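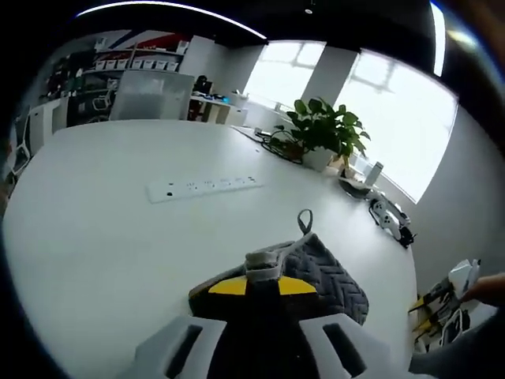 Figure 1. Gray knitted cloth held between the two gripper fingers, over the work table.

Projects > Student Reports > Automation and Work > Magsi

3. What changed for the workers

Our group studied the textile sorting room of Magsi, where used cloths and towels are checked before they go back to customers. Before September all folding was done by hand. Now the workers use a hand-held gripper to teach the folding movements, and a machine from Stesa will later repeat them.

Rizwan Ansari has worked in the room for 20 years. He told us that the new task is lighter for the back but heavier for the head. With his hands he could fold and talk at the same time. With the gripper he must think where each finger goes, and a thick knitted cloth behaves differently from a thin one. The hanging loop is a special difficulty, as it can be caught by mistake.

The goal for each worker is 100 recorded folds per shift. Shahzad Jadoon, the shift leader, considers this number too high for new people. He asked the management to count the failed folds also, and this was accepted on 28th February.

We gave a short questionnaire to the workers. Most of them were not afraid to lose the job, but they wanted to know who will be trained for repairing the machine. The company had no written answer to this question when we finished our visits. We think that it should be given before the machine is installed.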